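Category: Faults and Troubleshooting > Arms and Grippers > Table-top cells

Gripper lets go of bottle near table edge, no fault logged
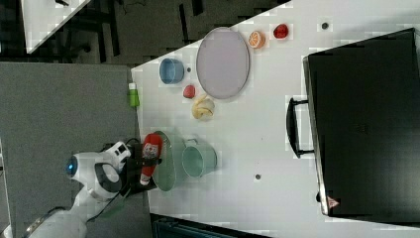 Arm holding the red bottle over the green plate, near edge of the table.

mossbank_rig
We have a white arm with a black gripper doing a clear-the-table routine. Toy food, plates, a bowl, a mug and a couple of bottles. It picks an item, carries it to a set point and puts it down. The controller is a Skustent and the gripper runs off the tool connector on the wrist.

On Thursday it dropped the red bottle in mid carry. The fingers opened by themselves, the bottle hit the table edge and went on the floor. The arm carried on with the rest of the move as if it still had the bottle, opened the already open gripper at the far end, and went back for the next item. Status light stayed blue the whole time and there was nothing in the fault log.

I put it down to a one-off and carried on. It did it again the next morning at cycle 3,372, same bottle, same part of the move. In between it had done everything else without trouble, including the mug, which I would have expected to be the awkward one.

What I have tried:
Reseated the gripper plug at the wrist.
Raised the grip force one step.
Cleaned the finger pads with alcohol.
Ran 200 cycles with only the red bottle. No drop.

The last one is what bothers me. Has anyone seen a gripper open with no command and no fault?

kelpline
How do you know there was no command? The fault log only shows faults. You want the I/O trace, and on the Skustent that is off by default. Turn it on and see whether the open output changes when the fingers move. If it does, it's your program. If it doesn't, it's wiring or the gripper.

mossbank_rig
Didn't know it was off by default. I'll switch it on.

tarn_and_co
I'd bet on the cable. We had the same on a Vitel gripper last December. The lead ran along the forearm and was tied down too tightly at the elbow, so every time the arm stretched out it pulled on the plug. Supply dipped for a moment, gripper restarted, and on ours it homes to open on restart. No fault because by the time the controller asked for its status it was back up and quite happy.

Does yours home to open?

mossbank_rig
It does. Comes up, opens fully, then waits. Never thought about that.

Pete_no_relation_to_pete
It won't be the cable if it did 200 cycles with the same bottle and no drop. Same move, same stretch, same pull on the plug. A bad cable doesn't know what order you are picking in. It's going to be software, most likely a leftover open call from a branch that only runs in the full routine. Post the program.

tarn_and_co
Cable faults come and go. Ours ran a whole weekend clean before it did it again. 200 cycles proves very little when he got to 3,372 before the second one.

Pete_no_relation_to_pete
It proves more than a hunch from a different gripper. Two drops, same item, same place in the move. Random faults do not pick a favourite bottle.

tarn_and_co
They do if that's the move with the longest reach.

underhill_bench
Can I ask about the part that worries me more than the cause. The arm let go of something and carried on. It doesn't matter much with a plastic bottle. What are you checking after the pick?

mossbank_rig
Finger width, straight after closing. If the fingers have closed all the way it counts as a missed pick and tries again. Nothing after that.

underhill_bench
Then it would never have seen it. Check the width during the carry as well as at the pick. Stop the arm where it is if the width changes by more than a small amount, and make a person clear it. Don't let it retry by itself. A retry sends it back to a place where there is nothing to pick while someone might be leaning over to get the thing it dropped.

Which brings me to the other question. Who picks it up off the floor, and is the arm stopped when they do?

mossbank_rig
Me, and the first time no. It was in its slow mode and I waited until it was on the far side. I take the point.

underhill_bench
Slow mode still has enough in it to trap your hand against the table. Press the stop first. It takes a second.

kelpline
Agree with that. We have a mark on the floor here and nobody crosses it unless the arm is paused. People grumbled for a week and then forgot about it.

quillfeather
I'm going to disagree a bit. A limited-force arm moving toy fruit is about as low a risk as you will find, and if you stop for every dropped strawberry you'll never finish a run. We let ours retry twice and then stop. Never had a problem.

underhill_bench
"Never had a problem" is what he would have said at cycle 3,000. Retry on a missed pick is fine by me. A drop during the carry is a different event, as something is now lying where the program doesn't expect it. Next move could push it into the mug, or push the mug off.

quillfeather
Fair enough on the mug. I'd still want the choice to be in the settings and not fixed.

mossbank_rig
Update. Trace has been on since the last post. It dropped again this afternoon, same bottle. The open output did NOT change. The gripper supply shows a short dip just before the width reading jumps to full open. So it's restarting, as tarn said.

Pete_no_relation_to_pete
OK, that's not the program then. I'd still like to know why the bottle-only run was clean.

mossbank_rig
Think I have that as well. In the full routine the arm gets to the bottle after working along the far side, and the wrist has been wound most of a turn by then. With only the bottle in the list it starts from home and the wrist goes the short way round. So the cable is twisted in one case and slack in the other. I jogged it by hand to the wound-up position, wiggled the lead near the wrist and got the dip on the second try.

Pete_no_relation_to_pete
So it was the cable, but only because of the order of the picks. I'll take half a point.

tarn_and_co
You can have it. Don't just re-tie it. If it's been twisting for thousands of cycles the cores will be damaged inside where you can't see. Change the lead, leave a proper loop at the wrist, and limit the last joint so it can't wind up like that.

bellini_user_44
We have a Bellini changer on the same sort of wrist and the connector itself wears. Look at the pins while you have it apart. If any of them look dull or pushed back, replace that too or you will be doing this again.

mossbank_rig
Pins looked all right but one was a bit low. I've ordered both. The supplier only had the longer lead, which suits me for the loop.

kelpline
Also see if you can change what the gripper does on power-up. On some of them you can set it to hold position until it gets a command. It's not a fix for the cable but it means the next dip doesn't throw the part.

mossbank_rig
There is a setting, in the Totodness utility that came with the gripper, not in the controller. It was on "open". I've put it to "hold". Be careful with that if you clear jams by cycling the power, as ours used to let go when you did that and now it won't.

underhill_bench
Write that on the arm somewhere. If someone gets a finger caught and pulls the power expecting it to open, they need to know it won't. Have you got a manual release on the fingers?

mossbank_rig
Yes, a small screw on the side. Needs a hex key. I'll tie one to the stand and put a label up.

quillfeather
Does "hold" keep the force on or only the position? On mine it drops to about half force and a heavy part will slide out slowly.

mossbank_rig
Not sure. I'll test it when the new lead is on. Carry check is in now too – it stops where it is and waits for someone to press resume. Tried it by pulling the mug out of the fingers with a stick and it stopped before it had gone another hand's width.

quillfeather
Let us know on the force. I might change mine over.

Thread tags: gripper, dropped part, cable, power dip, safe stop

Posts belong to the people who wrote them. Check with your equipment supplier before changing safety settings. Contact the moderators | Copyright May 2026 | Back to top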